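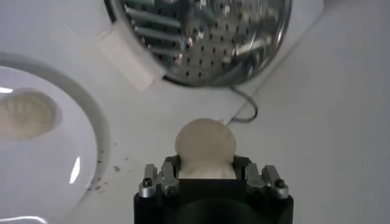 A reader who wrote in after the December column held that a pleated bun collapses for one reason only, which is that the cook takes the lid off too soon. The recipe tester at the Vivier kitchen in Clestbridge has heard this before and agrees with half of it.

"The lid matters," the tester says. "But I can leave a lid on as long as you like and still get a flat bun if the dough was too far along when it went in. People blame the last thing they touched."

The kitchen has been working on small-batch steaming, meaning one tier and a few pieces, for a booklet to be called Derkura. The log for it stands at 284 entries. Each entry records flour, water, resting time, room temperature, the number of pieces in the basket, how the lid was handled, and the height of the finished bun at its center.

The flour in most of those entries is Lumanlan, a low-protein white flour the kitchen buys by the sack. The tester does not claim it is better than others. It was available when the work began, and changing flour partway through would have made the earlier entries useless for comparison.

Asked what separates a good entry from a bad one, the tester starts with spacing. A bun grows sideways as well as up, and two buns that touch during cooking will tear each other's skin when they are pulled apart. The kitchen's rule is to leave half a bun's width on every side. In a small basket that may mean cooking only one or two at once.

"It looks wasteful," the tester says. "You have a whole basket and you put in one piece. For testing, one piece is what I want. The steam reaches all of it and there is no neighbor to explain away."

Position has some effect too. A single bun set off center came out level in most trials, provided it did not touch the wall. Against the wall, condensation running down the metal wet one side and left a translucent patch in the dough. The tester calls these patches water burns, though heat has little to do with them.

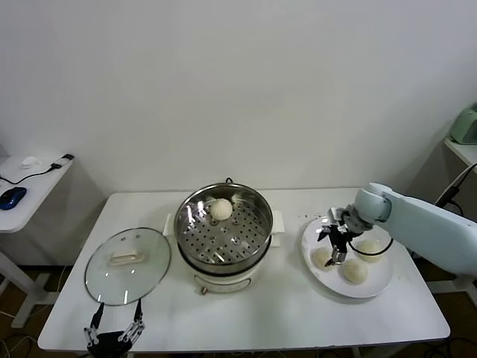 The patches also come from above. Steam condenses on the underside of a lid, and on a flat or shallow lid the drops fall wherever they form. A domed lid sends more of the water out to the rim. Some cooks wrap the lid in a cloth, and the log includes a run of entries done that way. The cloth worked. It also had to be tied up over the handle so that it stayed clear of the heat, and it had to be changed once it was soaked.

Glass has one practical advantage, in the tester's view, and it lasts for only the first part of the cooking. "You can check that the pieces have not shifted. After that it fogs and you are looking at fog. Do not lift it to see better."

On the end of cooking the kitchen is stricter than the reader. The heat goes off first. The lid then stays in place for a short rest, is tilted away from the cook so that the vapor leaves on the far side, and comes off level so that the water on it does not run back over the buns. The tester then puts it down flat, away from the area where the buns will be moved.

"I want a clear path from the basket to the plate," the tester says. "If the lid is between them, someone will carry a hot bun over it, drop the bun on it, and then I lose an entry." 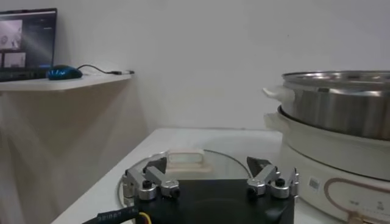
Glass lid with metal rim, handle up, at rest on the tabletop.

Handling raw and cooked pieces takes up a section of its own in the draft. A raw bun is lifted from low on its sides, since pressure on the pleats can reopen them. A cooked one is firmer but its skin is tacky for the first minute, and fingertips or tongs will mark it. The tester recommends moving cooked buns singly and setting them down with gaps. Stacked buns stick, and the lower ones flatten.

The choice of dish is treated as minor. A deep bowl keeps the pieces warm for longer but holds vapor around their bases. A flat plate lets the vapor escape and the buns cool faster. The kitchen uses both and notes which.

Water is the remaining variable. Trials with 2000 milliliters in the large test pot took too long to come up to steam, and the proofed dough went slack while it waited. The present instruction is to have the water steaming before the buns reach their full size. The tester has a batch of 24 in the log that was lost in this way, all of them wrinkled, and keeps the page marked.

Wrinkling is still not fully explained. The entries point to overproofing in nearly all cases, but a few wrinkled buns came from dough that measured normal at every stage. The tester suspects uneven kneading and has no number for it.

"I would like to write that down as a cause," the tester says. "For now it goes in the column for remarks."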